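Thursday, the powder aisle

Quick one before bed. Feet hurt. Went to the big supermarket after work for two things, left with a full bag. Usual.

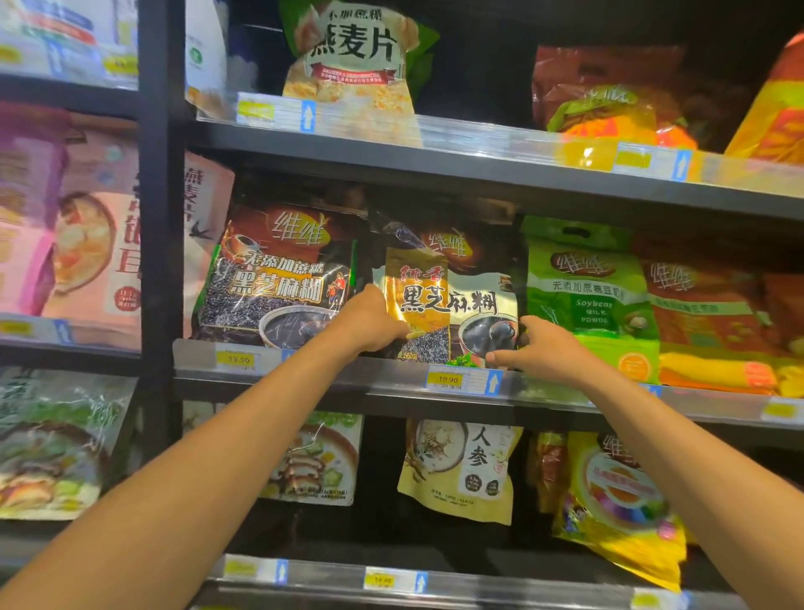
Breakfast shelf

Black sesame paste, finally. The 维维 one with the gold label, 560g, tag on the shelf says 19.90. Stood there way too long over it. The one next to it has no added sugar, looks like the same price, brown and black bag. Sensible choice. Held the gold one in both hands like a baby and tried to talk myself out of it. Couldn't. The bowl on the front did it, with the little green herbs on top — who puts herbs on sesame paste? Might try it.

Soybean milk powder in the bright green bag right beside it, also no added sugar. Has a handle cut into the top, nice for carrying home. Skipped it, still have half a bag from June going hard in the cupboard. Must bash that up with a spoon before I buy any more.

Wanted oats too. The tall green and cream bag on the top shelf, no sugar. Too tall for my jar, and the jar is the whole problem in that kitchen. Will get the smaller bag at Skorum on the weekend.

Rest of the trip

Eggs, scallions, the Trovano crackers (broke already, bottom of the bag, my fault). No Eide butter again. Second week. Got the cheap one and I know I'll complain about it til it's gone. Line was awful — about 7 people in front of me and one register closed right as I got close. Bus didn't come so I walked. Bag handle cut my fingers.

Home

Cleared the breakfast cupboard before putting anything away. Threw out a box of tea with no smell left and some raisins I dont want to discuss. Wiped the shelf. Sesame paste goes in front, oats jar behind, soy powder on its side until I deal with it.

Plan for tomorrow: three big spoons, hot water, stir fast so it doesnt lump. Last time I poured too slow and got cement. Use the deep blue bowl. Maybe a few walnuts if they're still ok.

Also need to remember — dish soap, foil, call the Tunutard repair place re the kettle. It clicks off too early now. Can't make paste with lukewarm water.

Alarm at 6. Bed.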